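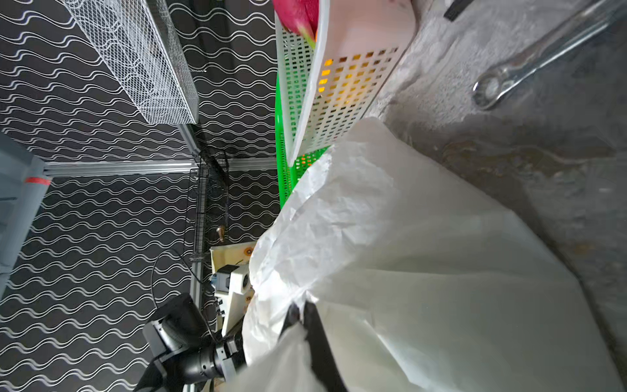

White basket, green basket, and a whole lot of crumpled plastic.

My grandmother put up tomatoes every August of her life, and I have been trying to do the same for six summers now with what I would call mixed results. The first year I bought far too many and lost half of them to fruit flies before I'd even found the lids. Last year was better. This year I decided to ask for help, so on Saturday I drove over to see Despina Gavalas, who used to live two doors down from us on Villano Street and who has been canning since before I could tie my shoes.

She had me at the sink by 9 in the morning. I came home with 49 jars (49! my husband thought I was kidding until he had to carry them in) and a page of notes with sauce all over it, so I'm typing them up before they become impossible to read.

First, she does not peel anything that's going into sauce. I've spent whole afternoons dunking tomatoes in hot water and slipping the skins off, and she just cuts them up, cooks them down and runs everything through the food mill. I asked whether the skins made it bitter and she looked at me like I'd asked whether the moon was heavy.

Second, a spoonful or two of bottled lemon juice in every jar, depending on the size, and never fresh, since the bottled kind is always the same strength. I knew this one already but I'd gotten sloppy about it, and she made me promise.

Third, basil goes in when you open the jar and not before. Her brother-in-law Gaetano Amato disagrees, loudly, and tucks a leaf into each of his. They have been having this argument for longer than I've been married, and I got to hear most of it again over lunch - he'd stopped by to return a ladder and stayed for three bowls of pasta.

We processed the last batch late in the afternoon with the radio on and the windows fogged up, and I kept thinking about Grandma's kitchen, and how she'd hold up one finger for quiet whenever she was waiting for the lids to ping. I still do it. Despina does it too, and I never told her about it.

Next up is peaches, if I can find any decent ones this late. If you have a recipe that isn't mostly sugar, please leave it in the comments!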